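2002-12-12

Charger bench, Clundora conversion. Writing this up while it's fresh, and because Marichka takes the bench over while I'm up at Surkow and she'll want to know why half the wiring has changed color.

Big news first: the pack took a full charge from the new charger with no trips! We started with the pack well down, plugged in after breakfast, and the thing just climbed and climbed and then tapered exactly the way Tymofii's curve said it would. I've been staring at flat lines and fault lamps for so long that I printed the log and taped it over the sink.

What changed from the last attempt:

- Moved the current sense lead off the chassis ground and ran it back to the shunt on its own twisted pair. Laurier has been telling me to do this since April and he was right.
- Swapped the contactor for the Terkine one. Heavier coil, much cleaner pull-in, and a satisfying clunk you can hear from the hallway.
- New connector shell on the car side. The old one had a hairline crack near the latch, which I found by accident when I dropped the flashlight into the fender.
- Firmware 28 on the control board. Tymofii's soft start is in this one.

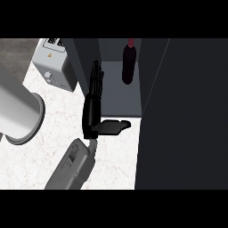
The soft start deserves its own paragraph because it's lovely. Before, the charger would slam up to full current and the line voltage in the shop sagged enough to dim the lights over the lathe. Now it creeps up over 13 seconds, checks the line at each step, and holds if it sees too much sag. I ran the compressor and the kettle at the same time just to be mean to it. It held, waited, and then carried on when the compressor shut off. I did it again because I wanted to watch the needle.

Log has 2910 samples for the whole charge. Khrystyna-Mariia wrote a little script to pull them into the spreadsheet (it's on the floppy in the top drawer, the one with the blue label, please copy it before you use it). Her plot shows cell group 3 sitting a touch above its neighbors all through the taper. It's a small gap and it doesn't grow, so I'm not worried yet, but I'd like to see whether it follows the module or stays with the sense wire. Easy test: swap the wire pair at the board with group 4 and run another charge. If the high reading moves, it's the board channel. If it stays put, we look at the module itself.

Things that still bug me:

- The fan on the heat sink runs flat out from the moment you plug in. Loud! Needs a thermostat or a line of code.
- Pilot signal is noisy when the cable is coiled on the floor. Uncoiled it's fine. Try a ferrite at the wall end and see.
- Fault lamp and charge lamp are both amber. I know, I bought them.

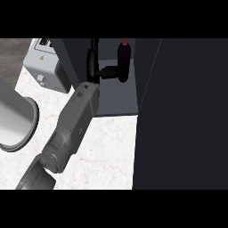

## Drive test

Took her out after lunch with Adhiambo driving and me in the passenger seat with the meter on my knees. Out the back gate, up the hill past the feed store, down around the reservoir and home again. The car pulled up the hill in second without any of the shudder we had with the old controller, and Adhiambo, who has been pretty skeptical of this whole project, asked if we could go around again. So we did.

Pack voltage under load on the hill was much stiffer than I expected. I think a good part of the sag we used to blame on the batteries was really the old fuse holder, which had gone brown at one end. It's in the jar of shame now. Worth checking the one in the Kobzar van too, same part, same supplier, older.

Regen is still off. I want it on so badly — that long downhill by the reservoir is just heat in the brake drums at the moment — but Laurier wants the overvoltage cutout proven on the bench first, with a full pack, and I can't argue with that. He has a test plan half written. I'll do the wiring side if he does the load bank.

Heater: works, smells a bit, eats range. Wear a hat.

## For Marichka

1. Charge again with the sense pairs for groups 3 and 4 swapped. Label them first, both ends.
2. Keep the log running through the taper and for a while after it shuts off. I'd love to see how the groups settle.
3. Ferrite on the pilot line, coiled and uncoiled, scope shots of both.
4. Don't flash anything newer than 28 until Tymofii is back. The build after it has his half-done fan code in it.
5. Torque check on the battery terminals. The small wrench, please, the big one reads high.

Spare contactor coil is on order from Terkine. If the box comes while I'm away just open it and check the voltage on the label, they sent us the wrong one last time.

Still to write up: the insulation test on the motor leads. Numbers are in pencil on the back of the previous page.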